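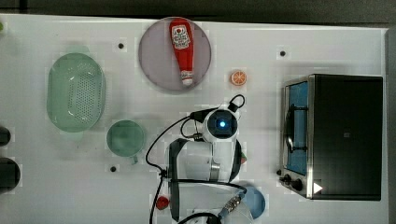

Ketchup on the translucent plate, colander on the left

Plastic plates and colander cloudy after dishwasher, and ketchup stains that will not wash out

Asked 2026-10-20 in Kitchen and Household
Tags: plastics, dishwasher, hard-water, stains

I have a set of translucent plastic plates and a plastic colander, all bought in September under the Lillum name. The care leaflet says "dishwasher safe, top rack" and gives no temperature. There is no recycling number on the plates. The colander has a 5 in a triangle on the underside.

After a few weeks of daily cycles I have two separate problems.

1. A white haze on both sides of the plates. It disappears when the plate is wet and comes back when it dries. The colander has it too, mostly between the holes, but it is harder to see on the green.

2. An orange tint where ketchup or tomato sauce has been left for more than an hour or so. This does not change when wet. Dish soap does nothing. A second cycle does nothing.

Setup: Fornano built-in dishwasher, normal cycle, powder detergent, no rinse aid. The water in Dredside is hard. The utility lists 330 mg/L as calcium carbonate. The machine has a softener compartment, which was at the factory setting, and I had never put salt in it until last week.

What I have tried:
- Baking soda paste, left for an hour. No effect on the haze. Slight scratching on one plate.
- Longer cycle. Haze slightly worse, if anything.
- Bleach tablet in a sink of water. The tint got lighter but did not go away.

Questions: is the haze scale or is it damage to the plastic? Can the tomato tint be removed without ruining the surface? And is there a setting I should be using on the machine?

Comment: Which detergent? Some powders are phosphate free and do badly in hard water.
Comment (asker): Store brand powder. The box does not mention phosphates either way.
Comment: Do your glasses have it too?
Comment (asker): Yes, but fainter.

3 answers

Answer 1 (accepted, 64 votes)

You have two unrelated problems and they need different treatments.

Haze

Haze that vanishes when wet can be either scale or very fine surface roughness. Water fills the gaps in both cases, so the wet test does not separate them. Use acid instead. Put a few drops of plain white vinegar on one hazy spot, wait ten minutes, rinse, and dry with a towel. If the spot is clear compared with the area next to it, it was scale. If there is no difference, it is etching or a network of tiny cracks, and it is permanent.

At 330 mg/L with no salt in the softener, I would bet on scale. Glasses showing the same film points the same way.

To remove it from the whole set:

Dissolve two tablespoons of citric acid powder in half a gallon of warm water. Warm, not boiling. Soak the plates for 30 minutes. Wipe with a soft cloth, rinse, dry. Repeat once if needed. For the colander, use a soft toothbrush around the holes, from both sides. Do not combine any of this with bleach, and rinse off all traces of the bleach tablet first. Acid plus chlorine bleach gives off chlorine gas. Rinse the sink as well.

To keep it from coming back:

Fill the salt compartment with dishwasher salt (coarse, no additives, no table salt). Then set the hardness level. Most machines ship on a low or middle level meant for softer water than yours. The manual has a table that converts mg/L or grains to a level. 330 mg/L divided by 17.1 is 19.3 grains per gallon, in case the table is in grains. Start using rinse aid. Plastic holds droplets much more than glass or ceramic does, and each droplet leaves its minerals where it dries.

Tint

The color is mostly lycopene, the red pigment in tomatoes. It dissolves in oil and hardly at all in water. Polypropylene (the 5 on your colander) takes up oily substances readily, more so with heat. Once the pigment has moved into the surface layer, soap cannot reach it.

Two things work in practice:

Sunlight. Wash the item, put it outside in direct sun for a day or two, turn it over halfway. Lycopene breaks down under light and oxygen. Free, slow, and it does work on light stains. Do not leave plastic out for weeks, since UV also makes it brittle.

Dilute bleach. One tablespoon of unscented household bleach per quart of cool water, 30 minutes, then rinse well. Your tablet lightened the stain, which suggests a longer contact time would take it further. I would not go past two rounds.

Skip the baking soda. It is a mild abrasive and scratches give the pigment more surface to get into.

For prevention, scrape and rinse in cold water right after eating. Hot water first is the common mistake.

Comment (asker): Vinegar test done on two plates. The first is completely clear where the drops were. The second, which is the one I scratched, is better but still a bit dull.
Comment: The dull part is probably your scratching.
Comment (asker): Likely. The softener was on level 4. The table in the manual puts my water at level 7. Changed. Accepting this one.

Answer 2 (7 votes)

Adding to the above on temperature, which it skips.

"Top rack" is on the leaflet because many machines have the heating element in the base, and the lower rack gets direct heat from it during the dry phase. If yours has a heated dry option, turn it off for plastics. Open the door when the cycle ends and let things air dry. This also cuts down on tomato color moving from sauce residue on one item to everything else in the load.

The unmarked plates could be several things. If they are stiff and ring slightly when tapped, they may be polystyrene or SAN. Those craze with repeated hot washing, and crazing looks just like your haze. If they flex without complaint they are more likely polypropylene. Tapping is not a real identification, but it is enough to decide whether to hand wash them.

I have a few Semwal bowls, bought as dishwasher safe, that crazed within a year on the intensive cycle. A second batch washed only on the light cycle is still clear. Small sample.

Comment: Mine ring when tapped and have been fine for ages, so I would not throw them out over this.

Answer 3 (0 votes)

just rub them with cooking oil and then dish soap, gets tomato off everything. or use glass

Comment: Oil helps if the sauce is fresh. It will not pull out a stain that has already been through several hot cycles.
Comment (asker): Tried it on the colander anyway. The cloth picked up a little orange. The tint looks the same to me.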